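Trumus, mon petit carnet en ligne
Publié le 13 août 2024 par l'auteure du blog
4 commentaires | 73 partages

Choisir une table ronde quand on a un petit salon

Bon, je me suis enfin décidée ! Après des mois à manger sur un coin de bureau, j'ai vendu la vieille table rectangulaire (celle qui cognait dans le radiateur à chaque fois qu'on tirait une chaise) et je suis passée au rond. Tout le monde me disait que ça prenait plus de place. Eh bien chez moi, non : on circule mieux, on ne se prend plus les angles dans la hanche et on arrive à caser un invité de plus en se serrant un peu.

Côté dimensions, j'ai d'abord craqué sur un modèle de chez Jernness, superbe, mais beaucoup trop large pour la pièce. J'ai fini par découper un rond en carton d'environ 100 cm et par vivre avec pendant une semaine, posé par terre. Le chat a adoré.

Le plateau, c'est là que j'ai le plus hésité. J'aime les bois un peu rouges, avec le fil qui se voit, et une bordure plus claire autour, ça adoucit tout de suite. Trois balles de couleur posées dessus et ça devient presque gai ! 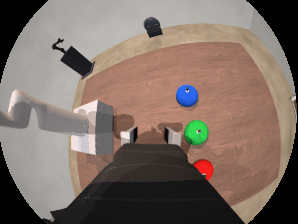 Et l'entretien ?

Un chiffon doux, à peine humide, et basta. J'ai aussi acheté la cire Kerkelari, qui sent très fort le premier jour, ouvrez les fenêtres. Pour les dessous-de-plat, je cherche encore, si vous avez des adresses je prends.

Mis à jour en août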